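Setting up the Trodard gripper kit for soft packages
By Mirela Cavalcanti

This guide is for people who bought the Trodard two-finger kit with the wrist camera, and want to pick bags and wrappers with it. I assume the arm is already bolted and the Pliswood software is installed.

Before you start

Switch off the arm. Check that the camera cable has enough slack for a full turn of the wrist. Mine was too short, and Vastgate sent me a longer one without charge.

Step 1. Fit the fingers
Put in both fingers and tighten the screws by hand only. Open and close the gripper three times from the menu, then tighten them with the key. If the tips do not meet, loosen one side and repeat.

Step 2. Set the force
The kit comes with the grip value at 2000. For snack packages this is too much and the bag can open. I begin with 1000 and go up in small steps.

Step 3. Check the camera view
Both fingertips must be visible in the live picture, with some of the table between them. Look once with the wrist pointing down at the packages, and once with the wrist raised to look over the edge of the table.

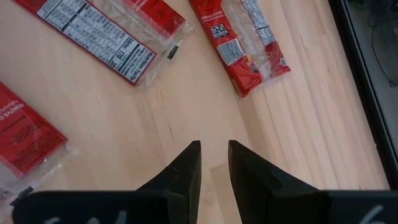
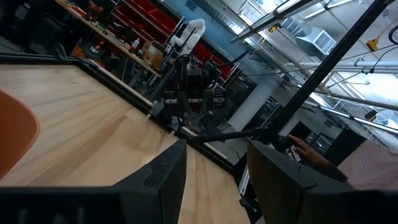
Step 4. Teach the first pick
Move the arm by hand until the tips are on two sides of the package, then press Save. Shiny plastic gives the software some trouble. If it does not find the package, lower the exposure by one step and try again. Keep your hands away from the fingers when you press Run.

The Brinkmann fingers also fit this kit, but they need a different adapter plate, and the manual only mentions it on the last page.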